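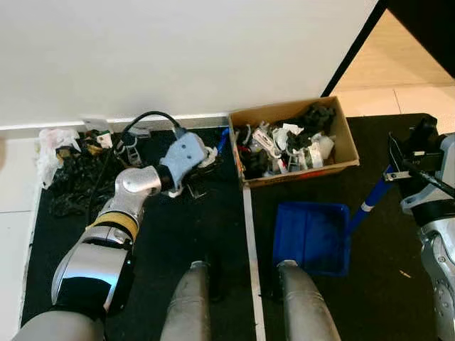
The corner by the wall, black mat and all.

I have been meaning to write about learning to bake rye bread since the start of October, and every time I sit down to do it the starter needs feeding, or I get hungry, or both. So it's Oct 13, 2020, the oven is cooling off, I have a slice with too much butter on it next to the keyboard, and I'm going for it.

Quick background for anyone new. I grew up on soft white sandwich bread and I still love it (fight me). Then my friend Saimi Saarela moved two streets over from me here in Steststead and brought over a dark, flat, slightly sour loaf wrapped in a dish towel. I ate half of it standing up in the kitchen. I asked her for the recipe and she laughed and handed me a jar of gray goo instead.

The goo is named Slanina. I didn't pick it! It came with the name, and Saimi says it's bad luck to change it, so Slanina it is.

My first loaf was a brick. I'd treated the dough like wheat dough and kneaded it forever, waiting for it to go smooth and stretchy, and rye just doesn't do that. It stays like wet cement. You stir it, you scrape it into the pan with a wet spoon, you smooth the top with a wet hand and then you leave it alone, and leaving things alone is the part I'm bad at. I kept lifting the towel to check. I think I let all the warmth out about every ten minutes.

The second loaf had a gap under the crust big enough to hide a walnut in. Saimi took one look and told me I'd let it rise too long. The third one was gummy in the middle and that was completely my fault, because I cut it while it was still hot. You're supposed to wait a whole day. A whole day! With that smell in the house!
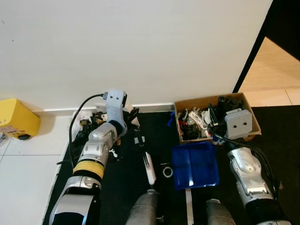 So loaf four was when I finally started writing things down, and that helped more than anything. I had been guessing at the water. Now I weigh it all, and my big double batch comes out to 1370 grams of dough, which fills my two old pans just right. I also quit setting the bowl on top of the fridge and moved it into the oven with only the light on. My kitchen is drafty and Slanina is a bit of a princess about it — she wants to be cozy and she wants to be ignored.

The flour matters too, more than I figured it would. The stuff from the supermarket was okay. Then Mawuli Bawa, who I used to share a desk with, drove out to the mill at Nirkach and came back with a sack for each of us, and the difference was kind of ridiculous. It's coarser and smells like a hay barn in a good way. It also drinks a lot more water, so I had to fiddle with the recipe all over again, and there was some grumbling on my part.

For the people who asked, I bake it for 43 minutes with the oven nice and hot for the first bit, then turned down. Saimi goes longer. Her oven is older than she is, so I wouldn't copy either of us too closely. If the bottom sounds hollow when you knock on it, you're probably fine.

I've made six loaves I'd serve to a guest now. Caraway is still up for debate in this house. I like a little, Saimi thinks it's a crime, and Mawuli puts in so much that his bread crunches. Next I want to try the one with scalded flour, where you pour boiling water over part of the rye the night before and it turns sweet. If anybody has a version that works in a regular loaf pan, please leave it in the comments, because the only one I've found makes enough for a wedding.

Okay, the slice is gone and I'm getting another one.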